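Progress report, second period
Oral history and village archive, Serutley and Tanthorpe
Prepared by Alžběta Ondrejka for the Doležal Fund
9/8/23

Dear Mr. Gündoğdu,

Thank you for your comments on the first report. I have tried to follow them and to write more about what is difficult, and less about what we plan. I keep the same order of headings as before, so you can compare.

Interviews

At the end of this period we have 110 recorded interviews. This is also the number which we promised in the application for the whole project, so in this part the work is complete. I do not want to stop completely, however. Three people in Tanthorpe who refused last winter have now changed their mind, and two of them worked in the dye works before it closed. If you agree, I will record them from the money which is left in the travel line.

Most interviews are between forty minutes and two hours. The longest one was made in three visits, because the speaker became tired in the afternoons. We always ask the same opening question, about the house where the person was born, and after it we let them talk. In the first report you asked if this gives us too much material on childhood. It is true that there is a lot. But the stories about work usually come out from the stories about the house, and when I tried to begin with work, the answers were short and a little official.

Transcription

Transcription is slower than planned. Sixty-two interviews are transcribed in full and checked against the sound. Another group is typed but not checked. The reason is mainly the dialect in the upper part of Serutley, where our typist does not come from. She marks every place she does not understand, and then I must listen to it myself or telephone to the family. I had counted one day of checking for each interview and in practice it is closer to two.

I have moved one part of the typing to a second person, who grew up in the village and knows the field names. Her first four transcripts are very good. Her hourly rate is a little higher, and this explains the difference you will see in the staff line.

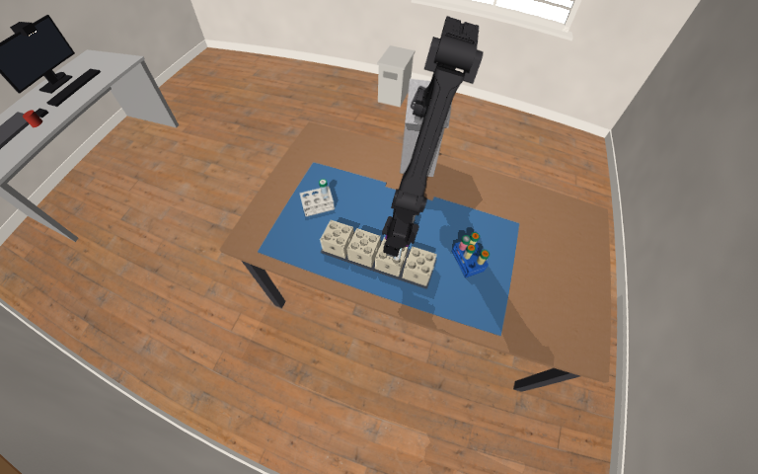

Photographs and documents

Families have lent us 491 photographs and papers for scanning. All of them are scanned and all except nine are returned to the owners. The nine which remain belong to one family, where the owner died in May and the daughters have not decided yet who will keep the album. It is stored in the locked cabinet in the parish office and I have written to both daughters.

The descriptions are the weak point. For many pictures we know the place but not the people, or we know the people only by nickname. In July we held two open afternoons in Serutley with the prints laid out on tables, and visitors wrote names on paper slips. This was very useful. It also produced some disagreement — one wedding picture now has three different brides, depending on who you ask. I have entered all three names with the name of the person who gave each, and I leave it like this until something better comes.

We had planned a similar afternoon in Flollthorpe, where many Tanthorpe families moved after the closing of the dye works. The hall was not free in the summer, so it is moved to September. The cost is the same.

Consent and access

Every speaker has signed the consent form. Eleven of them have asked for some restriction, mostly that a part about a neighbor or a land dispute is not public while certain persons are alive. We keep two copies of these recordings, one full and one shortened, and only the shortened one will be given to the library. I would like to ask your opinion about the length of restriction. Some speakers said "until I am dead" and some said nothing exact. I suggest thirty years for the second group, if the family does not object.

The library in Tanthorpe has confirmed in writing that it will accept the collection. They want the files named according to their own system, which is different from ours. We discovered this only in June. I have started to rename them and it is boring but simple work.

Money

Spending is a little under the plan in total. Travel is under, because many speakers in Serutley live within walking distance from each other and we grouped the visits. Equipment is as planned; the second recorder was bought in March and no further purchase is needed. Staff is over for the reason above. I ask your permission to move a part of the travel money to the staff line, after the three extra interviews are paid. The table of expenses is attached separately with copies of all invoices.

One invoice is missing, for the printing of the slips and posters. The printer has promised to send it again.

Next period

Until the next report I intend to finish the checking of the typed transcripts, hold the Flollthorpe afternoon, and complete the renaming for the library. The small booklet with selected stories will start only after this. I had written in the application that it would start in the summer — this was too optimistic, and I prefer to say it now. A first choice of texts exists and I can send it to you if you wish to see it before the layout.

I would need your answer on the travel money and on the restriction period before the end of September, if it is possible.

With kind regards,
Alžběta Ondrejka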